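Cookie notice: We use cookies to remember you were here. Accept | Manage preferences

A Morning at Folstead, Where the Cups Get Put Away

The open morning at Folstead started with coffee, as these things do, and a waiver, as they increasingly do. Fourteen of us had signed up to see how the housewares testing floor has changed since the arms arrived.

Dae-han Ki, our guide, used to do the handling tests himself. Pick up, put down, write a number, pick up again. He once got through 670 in a shift and remembers very little of it except his thumb.

Now an arm does the lifting and he decides what it should lift, which pays slightly better and involves a lot more typing. The gripper had a pink plastic cup between its fingers when we got to the bench, with a small green pot parked next to it under a glass lid. Half the group took out their phones for the cup. I have been to museums that got less attention.
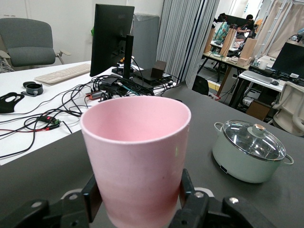

What the staff say

Four people worked the old bench. All of them are still here, though two have moved to a job called "exceptions," meaning they turn up when the machine is baffled. One told me she misses the chatting. Another doesn't miss anything and asked me to print that.

The scheduling software is Tedix, and opinions on it were brief. Dae-han's own complaint is that he goes home tired in the head – and has taken up gardening on Sunday to even things out.

The tour ended in the canteen, where lunch is still served by hand and the line was long.

Contact Jikside Visits | © Jikside | Back to top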